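Filed under: Datasets / Tabletop / Small objects

Sturum Desk Clutter, data card

Last edited 26/06/2023

Hi! This is the card for Sturum, my collection of recordings of small desk things getting picked up, moved and put away. If you landed in the folder without reading anything first (I do that too), start with the part called "What's in the folder" and come back up here later.

I wanted a set about the stuff that piles up on a work table: little plastic bits, markers and things shaped like markers, whatever rolls behind the tape dispenser. Most of the tidying sets I'd tried before were all mugs and bowls, and mugs are lovely, but my own desk problem is always the tiny stuff. So Sturum is small items only. If it wouldn't fit in a pencil case, I left it out, with one exception that I'll get to under "Objects".

The table

Everything was recorded on the same white tabletop with grey-lavender walls around it. I picked the plain background so the colored pieces would be easy to spot, and for the orange and blue ones it works great. The top isn't pristine. There are scuffs and dark specks on the white, with a line of marks close to the back edge, and I've left them alone in the files. Please don't clean them up in your copy and then send me results to compare with mine! My specks count as part of the table.

One warning for anybody doing color segmentation: the walls go more lavender or more gray depending on the white balance, and I didn't correct for it. If you need a fixed wall color, sample it per session.

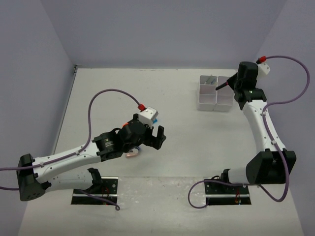 What's in the folder

There are 207 recordings and 1093 stills. The recordings are sorted into 9 sessions, and each session has its own folder with a notes file in it. Session folders are called s01, s02 and so on. Inside:

- clips/ has the recordings
- stills/ has single shots
- notes.txt is me typing between takes, so expect typos
- objects.csv lists which items were out for that session

The stills are not pulled from the clips at even intervals. I chose them by hand, mostly moments where something is about to be gripped or has another piece leaning on it. That makes them a lopsided sample, heavy on the fiddly bits, and you shouldn't use them to work out how often anything happens. Use the clips for that.

Objects

I group the items very loosely in objects.csv, and the group names are mine, so bear with me:

- sticks: anything long and thin, whatever it's for
- chips: flat little pieces
- lumps: everything that's neither of those

Colors are written as plain words (orange, blue, black). Where an item has two colors I put the bigger one first, so a black barrel with an orange end goes down as "black, orange". I started out doing it the other way around, and session s01 still had the old order until I fixed it in April. If you downloaded before then, grab that one file again.

The exception to the pencil case rule is a roll of packing tape from Lougher, which got into s04 and turned out to be such a good obstacle that I kept it. It's listed as a lump.

Sticks are my favorite group and also the one that gave me the most trouble. Lying flat, they roll. Put one down near the back and you'll spend half a take chasing it along the wall. Holding one upright is a much nicer thing to watch, and there's a separate tag for it, "upright", which means the long side is nearer to vertical than horizontal. I don't use the tag for which end is on top. For that you want the column called "end_up", where I typed the color of whichever end was higher.
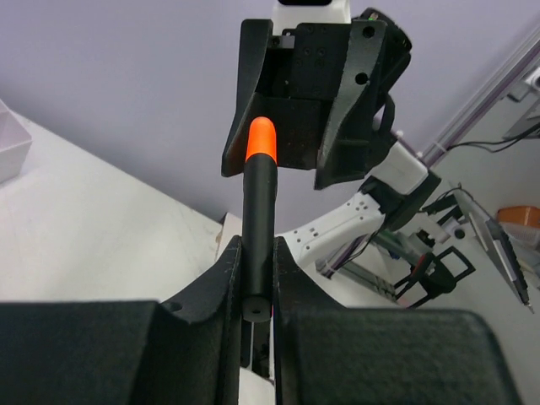

If both ends are the same color, end_up just says "same". If I couldn't tell, it's blank, and please treat blank as blank and not as "same". I made that mistake myself in an early version of the loader and it took me 2 evenings to find it.

Highlights on shiny barrels are another thing to watch. A long bright streak down a black stick can split it into two shapes for a simple thresholding script. I've had decent luck closing small gaps before looking for outlines, though your kernel size will depend on how far away the camera was.

Labels

All done by me, in the labeling tool that came with Mutov, my older drawer-sorting set. That's why some of the field names talk about drawers ("drawer_id" is really just the area of the table, left to right). I meant to rename them. If I do, I'll keep the old names working for a while so nobody's scripts fall over.

I labeled each clip once and then went back over the sticks a second time. Chips and lumps only got the one pass, so be a bit suspicious of the start and end times there, especially in s07, which I did in one long sitting with a cold.

Things I'd like to add

More chips, for sure! The flat pieces are underrepresented, and they're the hardest to get off a smooth surface. I'd also like a darker tabletop for comparison, and maybe a session with the items in a shallow tray. A friend of the project at Sternunholm offered a box of odd-shaped offcuts, so lumps may grow too.

Using it

Free for study, teaching and tinkering. If you publish something, mention Sturum by name and say which sessions you used. For mistakes in the labels, open an issue with the session folder, the clip name and the time. Screenshots help a lot, and I fix the csv files in batches.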